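About Primura

Primura is a test shop for robot grippers, arms, wrist cameras and controllers. We work out of a single-story building in Ivoscombe. Companies send us hardware, we run it through a fixed set of household and light kitchen jobs, and we write up what happened. We don't build grippers and we don't sell them.

We have six full-time staff. Everyone runs tests and everyone writes reports. The person who runs a test is not the person who checks the write-up.

How we started

The company began as a side job inside a repair business that serviced packaging arms. Customers kept asking which gripper they should buy next, and the catalogs did not help much. A catalog gives you stroke, payload and grip force. It does not say whether the fingers will get behind a handle that sits close to a door, or what the controller does when the door pushes back. We started keeping our own notes on that, and after a while the notes were worth more to people than the repairs were. The repair work was sold. The bench tools came with us, and most of them are still in use.

What we test

Our task list has 67 entries at the moment. Each one is a short job with a set starting position and a clear finish. Some examples:

Open a drawer by its lip, with no handle
Turn a round knob a quarter turn
Pick up a flat card from a hard tabletop
Open and close an appliance door
Pull a plug from a wall outlet
Lift a full paper cup without crushing it
Fold a hand towel once and set it down

The list changes slowly. An entry goes on when two or more clients have asked for it, and it comes off when every gripper we see can do it without trouble. Picking up a tennis ball came off a while ago. Retired entries are kept in the back of the handbook, and we will still run them if a client asks.

Doors take up more of our time than anything else on the list. They look easy. A person opens a refrigerator by hooking a few fingers into whatever edge is there and leaning back a little. A two-finger gripper has to find that edge, get a fingertip into it, and then follow an arc that the arm may not have been told about in advance. If the controller is stiff, the finger slips out or the arm faults. If it is soft, the seal on the door wins.
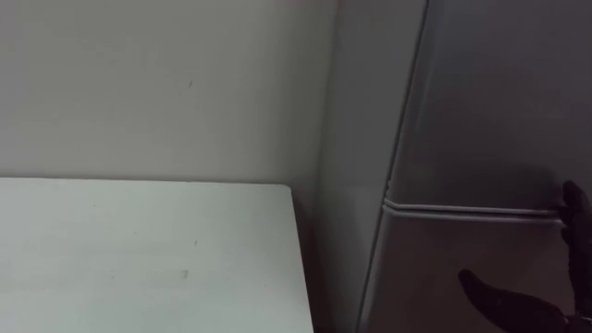

We score door jobs in three stages: contact, break and swing. Contact means a fingertip is seated on the edge or in the gap and stays there for a count of two. Break means the seal has let go. Swing means the door has moved far enough for the arm to reach inside. Splitting the score this way tells a client where the trouble is. Poor contact usually points to finger shape or to the camera. Failures at the break stage are mostly about force limits. A bad swing is nearly always the controller, and swapping fingers will not fix it.

Finger shape gets its own section in every door report. Slim tips reach into narrow gaps but tend to flex. Broad tips hold their shape and then don't fit. We run both wherever a maker offers both, on the same arm, with the same controller settings, and we list the settings in the back of the report.

Cameras are tested on the wrist and on a fixed stand. Brushed metal, white counters and plain walls give a lot of depth cameras a hard time, so those surfaces are part of the setup on purpose. We don't put up patterned stickers to help the camera unless the client's own instructions call for them. If they do, the report says so on the first page.

How a comparison works

A standard comparison takes two grippers through the full list on one arm. It is 364 scored runs, plus warm-up runs that are not scored. The order is shuffled so that neither gripper gets all of its runs late in the day, when the room is warmer. Operators get up to 20 minutes of practice on each new gripper before scoring starts. That is less than some clients would like, but it is the same for everybody.

When a run fails, we reset and go on to the next one. We don't retry until it works. A failed run stays in the count even when the cause was ours, such as a cable snag, but we mark it and give a second total without the marked runs.

Every run is recorded from the wrist camera and from at least one other view. Clients get all of the footage along with the report. Joint and force logs go with it as plain text files.

If something breaks, we stop and call. Most makers would like to see a cracked finger before we change it. We keep broken parts on a shelf with a tag until the client tells us to ship them or throw them out.

The Akolgo bench

Most of our work is done on a setup we call the Akolgo bench. It is a mounting frame with a quick-change plate, a power box and a small computer that talks to the arm and the gripper separately. We built it so that we could change grippers without rewiring. A swap used to take most of a morning. Now it takes a lunch break, and half of that is checking the zero position.

The drawings for the plate are free to anyone who asks. The software is not, mainly because we would have to support it.

The Drostetti series

Once a year we pick a group of low-cost grippers, buy them ourselves at list price, and publish the results without charge. This is the Drostetti series, named after the street our first workshop was on. Makers see their own results before they go out and may send a written reply, which we print in full. They cannot ask us to hold anything back. The next set is due in July.

We have now published or delivered 521 test reports. Client reports stay private unless the client releases them.

What we don't do

We don't certify safety, and a Primura report should not be used as a safety document. We don't test suction tools or grippers made for loads over what a kitchen job needs. We don't take a fee tied to a result, and we don't let clients put a single score from a report on their packaging without the rest of the table.

Visiting

Clients are welcome to watch their own tests. Please tell us ahead of time, as the test room is small and other clients' hardware has to be put away first. Testing starts at 8:30 a.m. and the last scored run is at 4 p.m. Parking is behind the building, and deliveries go to the side door.

To ask about a test slot, use the contact form and tell us the gripper, the arm it is meant for, the connector type and which controller you are using now.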